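3.2 Pouring task and workspace

The second task given to the student teams was dispensing from a squeeze bottle into a cup on a kitchen scale. It was chosen by the course staff in March, after the pilot group had finished the block-sorting task faster than planned and asked for something involving force. Teams of four worked in two-hour blocks, with the last block on Friday reserved for repeats. Each team collected its own demonstrations by teleoperation, trained a policy on them and then ran that policy under the supervision of a tutor.

All teams used the same workspace, which the students named Arkden. Two arms are mounted at the back of a white table, and the working area is covered with brown paper. The paper was introduced during the pilot to cut down glare from the tabletop, and it also made clean-up between teams quicker. The scale is placed near the middle of the sheet, within reach of both grippers. Figure 4 gives the head-camera view that was supplied to the policy along with the joint positions.
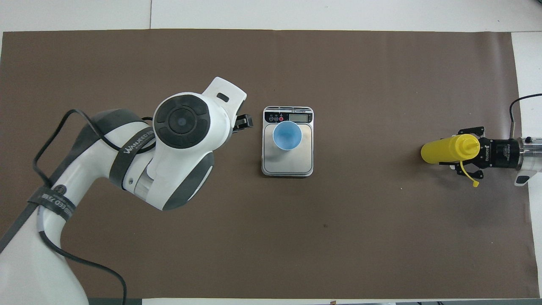
Figure 4. Head-camera view of the dispensing task. The right gripper holds the squeeze bottle; the cup is on the scale.

Demonstrations were recorded with the Rukumance logging tool, written by a previous cohort and maintained by Hjalti Arnardóttir. Across all teams, 400 demonstrations were kept for training and 56 were set aside for checking. A demonstration was discarded if the bottle was dropped, if the cup was knocked off the scale or if the operator stopped partway through. Teams were free to decide how to approach the cup, and they did so quite differently. The Damgaard team kept the bottle low and close to the paper until the last moment, while the Himov team lifted it early and came down over the rim. We did not try to standardize this, as the differences were useful in the later discussion of data quality.

The bottle proved harder to handle than the tutors had expected. A firm grip dispensed liquid too early, and a loose grip let the bottle rotate between the fingers – a fault that several teams first put down to their trained policy and only later found in their own recordings. The tethered cap was a further nuisance, as it could swing across the spout during a fast approach. Two teams responded by slowing the approach, and one re-recorded its whole set.

A fixed camera beside the table was added for the second block. Students had complained that the head camera gave them little sense of the height or tilt of the bottle, and the side view was used both for reviewing failed runs and for marking. It was not supplied to the policy. Training was limited to 1,000 steps per attempt in class, with longer runs left to the evening queue, and the tutors logged 170 supervised runs in total.
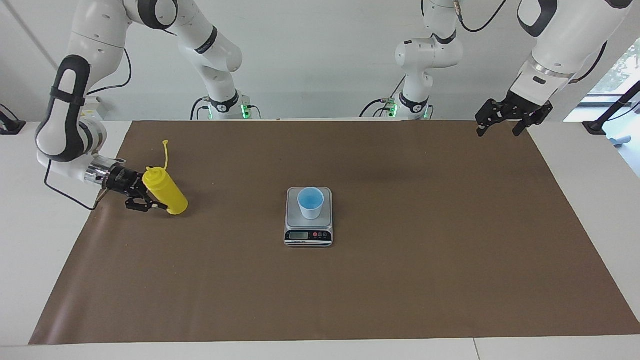 3.3 Assessment

Teams were marked on their written account of the task and on a short oral review of one failed run, chosen by the tutor. The final reading on the scale was recorded but carried no marks. In the pilot it had been worth a fifth of the grade, and teams had spent most of their lab time adjusting the starting position of the cup.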